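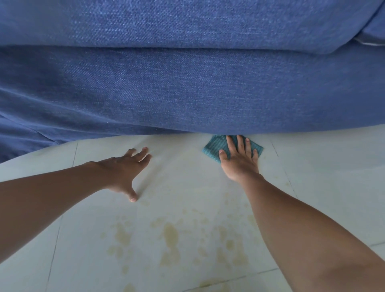
Blue twill upholstery with a pale grey piped seam

Home > Fabrics > Upholstery weights > Twills > Care > Contact

The Clarnari Twill

Clarnari is the cloth we get asked for more than any other, and after all these years of cutting it we still love it. It's a heavy upholstery twill with a good tight diagonal, woven for us at Trandamthorpe in a wool and cotton blend, and it does everything you want a sofa cloth to do. It pulls round a curved front without puckering, it sits flat over a deep cushion, and it feels soft from the first evening you spend on it!

If you've only ever bought plain weave before, twill may need a word of introduction. In a plain weave each thread goes over one and under one. In a twill the threads skip, and each row starts its skip one step along from the last, so you get those slanting lines running across the cloth. There are fewer crossing points, so the yarns can be packed closer together, and you end up with something dense that still bends nicely. Denim is a twill, and so are most good work trousers, which tells you plenty about how it wears.

Colours

We weave Clarnari in blue, moss, rust, oatmeal and a dark grey we call Hirvonen, after the lake cottage where Pentti Hakala, who designed the range, mixed the first dye samples in a jam pan. Every colour is spun from two shades of yarn, one slightly lighter than the other. From across the room it looks like a single colour, but up close there's a gentle fleck in it. Crumbs and bits of fluff show far less than they would on a flat dye – parents and dog owners, take note.

Rust is back in stock after being out since April. Moss is running low and the next batch will be a touch greener, so please order all you need for one job at the same time.

Width, repeat and how much to order

The cloth has no pattern repeat, so there is very little waste. You do need to keep the diagonal running the same way on every panel, though. Mark the top of each piece on the back with chalk as you cut. A cushion turned upside down won't look wrong on the bench, but with evening light coming across it the shade will be different from its neighbour, and you will see it every night from then on.

Minimum order is one metre. Trade customers ordering 30 metres or more get it on a roll instead of folded, and anything over 100 metres is woven to order, so do ring us first. For a first go at a dining chair seat, have a look in the remnants box, where pieces start at 20 pounds.

Piping and thread

Piping makes such a difference to a rounded cushion. It gives the eye an edge to follow and it protects the seam where legs rub against it. We sell ready-made piping in Trororness, our lighter cotton, in pale grey, cream and black. Pale grey goes with all five Clarnari colours and it's our favourite on the blue. If you want to make your own, cut your strips on the true bias and pre-shrink the cord, or it will pull up into ripples the first time the cover is washed.

Use a bonded nylon or heavy polyester thread and a size 18 needle. Lengthen your stitch a little more than feels right. Four layers of Clarnari at a piped corner is a fair old lump, and a domestic machine will manage it if you turn the wheel by hand for the last few stitches.

Rub test and care

Our last batch went to 3,507 turns on the little hand-cranked rubber in the workshop before we gave up out of boredom, with no broken threads. That's our own machine and no substitute for a lab figure, so please ask for the current test certificate if you are fitting out a café or a waiting room.

For everyday care, vacuum once a week with the soft brush, following the line of the twill. Blot spills with a dry cloth straight away and don't scrub. Loose covers can go in on a cool wool wash and should be put back on while still very slightly damp – they'll dry to the shape of the cushion and fit beautifully. Fixed upholstery should be left to a professional cleaner.

Samples

Samples are free, and they're a proper size, big enough to drape over a sofa arm and live with for a few days. Choose up to five colours and tell us what you're covering. We do like to hear about it!

Filed under: Heavy twills, Sofas and armchairs, Loose covers
Last updated: June 2022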